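Home | Features | Kitchen | Garden | Archive

The Bag Under the Counter
By Nesrin Polat
2018-09-07

Sabina Bepari keeps her paper bags flat behind the bread bin in her kitchen in Bristholm. She started in March, when the town's stores stopped giving out plastic, and by summer she had 72 of them.

"I was never going to throw them out," she says. "So I had to find them jobs."

Most of the jobs are dull ones. A bag holds onions, or the newspapers until Friday pickup. Brown kraft paper is stiff enough to stand up without help, and the flat bottom gives it a steady footing on a table or a shelf.
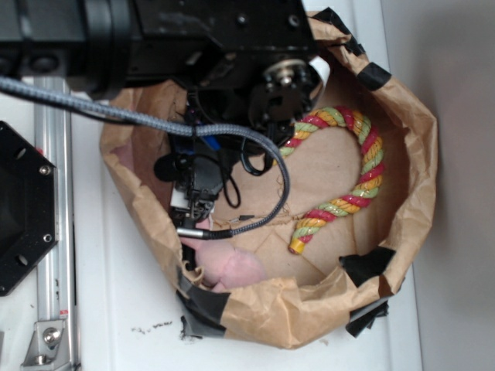
The weak spot is the rim. A bag that gets reached into all day starts to split from the top, usually at a corner. Rolling the edge outward a couple of turns helps, and tape helps more. Bepari uses black cloth tape from the hardware store - the clear kind lets go of paper after 2 weeks, in her experience.

Her neighbor Jahangir Gunawardena lines the bottom of his with a piece of cereal box. He keeps potatoes in one and garden twine in another, and has had the same 3 bags going since spring.

Damp is what finishes them. Once the bottom goes soft, Bepari tears off the tape and puts the rest in the compost.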